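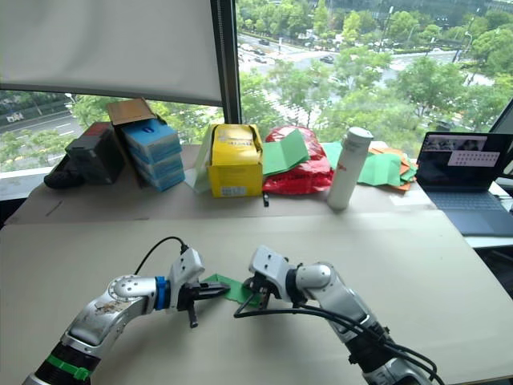

Trosbridge Bench Gallery: Paper, Boxes and Bottles

Updated February 21, 2026

The Trosbridge bench is a two-arm setup for testing small chores of the kind found in a kitchen drawer, a mail room or the back of a shop. The question behind it is narrow: which of these jobs can a pair of arms do now, at what speed, and with how much help. The gallery collects pictures of the work together with bench notes. The current entry is on sheet handling. Entries on bottles and boxes will be added as those runs are written up.

Terms used in the notes

A trial is one attempt at one task from a fixed start. A trial counts as a pass only if no person touches the work between start and stop. A reset is the time a person spends putting the table back in order. Reset time is logged separately and is left out of the task time, a choice that flatters the arms and should be kept in mind when reading any figure on this page.

Entry 1. Sheet handling, two arms

Green paper held between both grippers over the cardboard work surface. There is a slight crease where it is held.

Paper is a poor material for a parallel gripper. It has almost no thickness, it gives no useful resistance when the fingers close, and it moves in any draft. A person picks up a sheet by sliding a fingertip until the edge lifts. Stiff fingers have to approach the edge at a shallow angle or push the sheet into a small buckle and pinch that. Both methods work on the bench. The buckle method is faster and leaves a mark.

Once both sides are held, the problem changes. The arms are then a closed chain with a weak link in the middle. If the two wrists disagree by a few millimeters the sheet either sags or tears, and the motor currents show very little of either. We control for distance between the fingertips and accept some sag.

The sheet series in October ran to 2,570 trials, covering pickup, handover from one side to the other, and a single fold. Of these, 209 ended in a torn sheet. Most tears came during handover, when the receiving gripper closed before the giving one had stopped moving. Adding a short pause fixed the greater part of this at a cost in cycle time.

A person does the same handover without looking. For gift wrap, form filing or folding a paper insert, the arms are too slow to pay for themselves, and the fold line is not straight enough for anything a customer would see. For flattening and stacking scrap sheets the quality is good enough today.

Software and fingers

Motion planning runs on Skurier, our in-house scheduler, which treats each arm as a separate worker and books shared space between them. It was written for boxes and handles paper badly. It has no notion of an object that changes shape while held, so the sheet is modeled as a rigid card with generous margins. The Pacheco finger pads — a softer set, molded in-house — improved pickup and made release worse, as the sheet tends to stay on the pad. They are fitted for pickup trials only.

Cables are a continuing nuisance. A cable that drapes along an arm limits wrist rotation before the joint does, and the limit shifts as the cable settles. The planner is given a reduced range to allow for it.

What the numbers leave out

A chore at home rarely starts from a fixed position. Our sheets start flat, one at a time, in good light. A heap of mixed sheets is a different task and we have no pass rate for it worth printing. Separating the top sheet from the one under it is the step that fails, and it fails silently: the gripper closes, the planner reports a grasp, and two sheets come up.

Next entries

Bottles: lifting, turning and setting down upright, with a target of 2,000 trials.

Boxes: opening and closing a hinged lid. The first 43 trials were run with the Trernano wrist mount and will be repeated, as the mount flexed under load.

Notes on shop-floor shelving and laundry are kept on separate pages of the Trosbridge site.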